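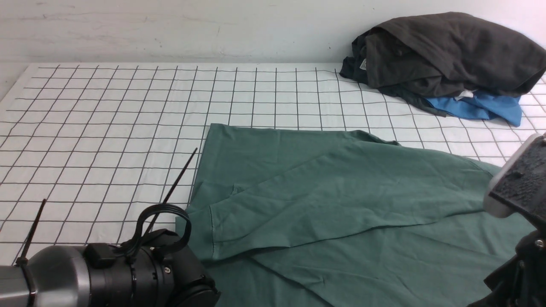
Mullix opened its folding and sorting rooms to visitors in September 2020, and I took the early slot. The building is on the old rail yard side of Drasedden, a short walk from the tram stop. Parking is free but fills up fast. Visitors sign in at a side door, get a paper badge and wait in a hallway with a coffee machine until the group is complete.

The first stop was intake. Used clothing comes in from drop-off points in Drasedden and Rosenthal and is sorted by type, then by condition. Our guide said the week before had brought in 3456 pieces, a normal week for the end of summer. Winter coats start arriving later and peak in December.

After intake we went through to the folding room, the part I had come for. The tables have white tops with a grid of thin black lines. The grid is used for lining up hems and side seams, and it makes a bigger difference than I expected. I fold a lot of shirts at home and have always done it by eye.

The house method for a T-shirt goes like this. Lay it face down and smooth it from the middle outward. Fold one side in, lay the sleeve back on itself, and repeat on the other side. You should now have a long strip of even width. Bring the hem up to just short of the collar, then fold once more. Heavy cotton holds the shape well. Thin jersey slides around and often needs a second try.
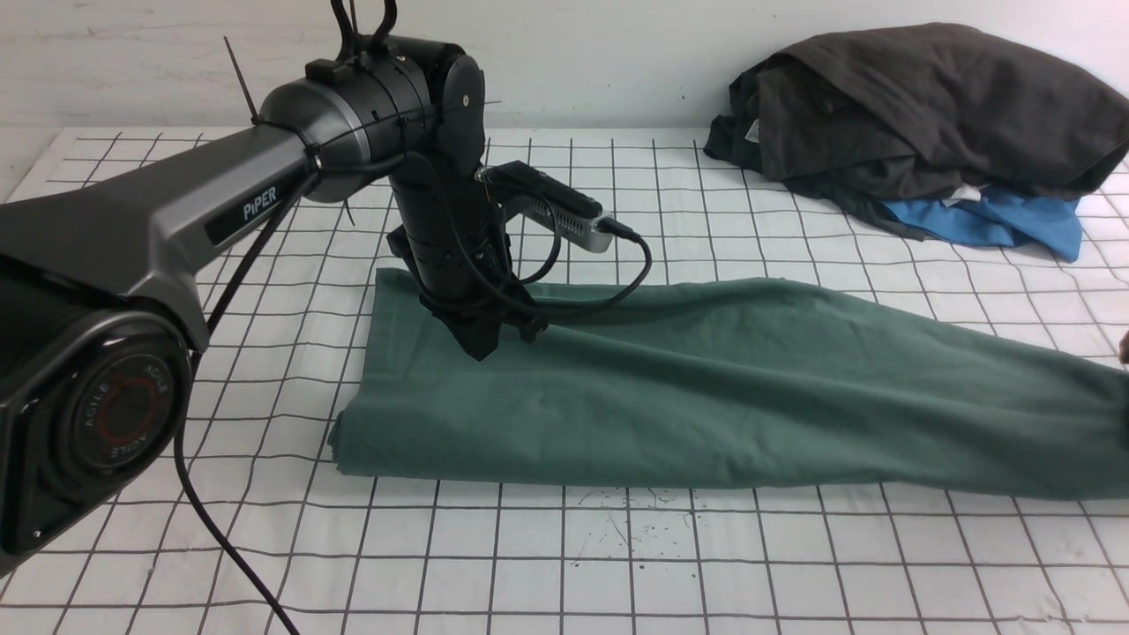
Folding room, green cloth on the grid table.

Visitors could try it at a spare table. I did seven shirts, and the last two were good enough to stack. Dark colors are harder because the seams don't show up well under the ceiling lights.

The tour ended in the packing area, where folded stacks go into cartons for the shop in Ternberg. Cartons are packed by size, with the heaviest items at the bottom. We were not allowed to handle anything there.

The whole visit took 47 minutes. Entry was free, and there is a small rack of clothing for sale near the exit, cash only. Wear flat shoes, as the floor between intake and folding is uneven.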